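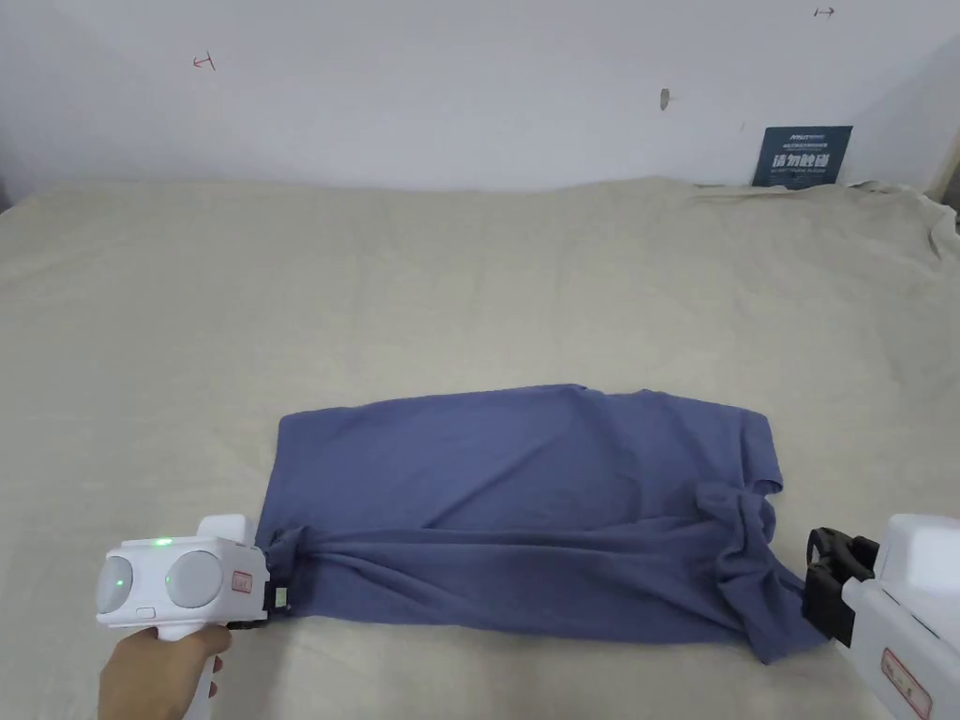

A blue T-shirt laid out on the bed.

Clothing and Bedding Bank - progress report to the Weruvano Fund
10 April 2023

Dear friends at Weruvano,

It hardly seems possible that we are already halfway through the grant, and I want to begin with a very big thank you, because this has been our busiest winter yet and we could not have kept the doors open without you. Between July and the end of March we gave out 2888 items of clothing to families in Blackburn and the villages toward Tutow, and 1594 of those were for children (school sweaters and winter coats, mostly, and more mittens than I ever thought I would see in one lifetime!).

The new sorting room is finished and we love it. The shelves went up a little later than planned - the first delivery came with the wrong brackets - but they are sturdy and the labels are big enough to read without glasses. 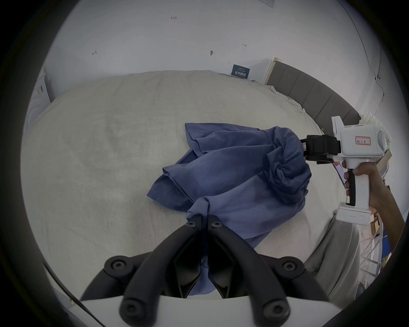
Bedding has been harder. We had hoped to put together 81 twin sets by now and we have managed 50, as donated sheets tend to come in odd sizes and we won't send out a set that doesn't match. Zillik Laundry has offered us a lower rate on washing through the summer, and I would like to move the money saved into buying fitted sheets new, if you are comfortable with that.

Spending is otherwise close to the budget. Heating ran over, as I warned you it might, and van fuel came in under, so the two very nearly cancel each other out. The full accounts are attached.

Next on our list is the school uniform swap in July, and we'd be delighted to have any of you come by for it - there will be coffee and probably too much cake.

With warm thanks,
Chelsea Mottram
Project Coordinator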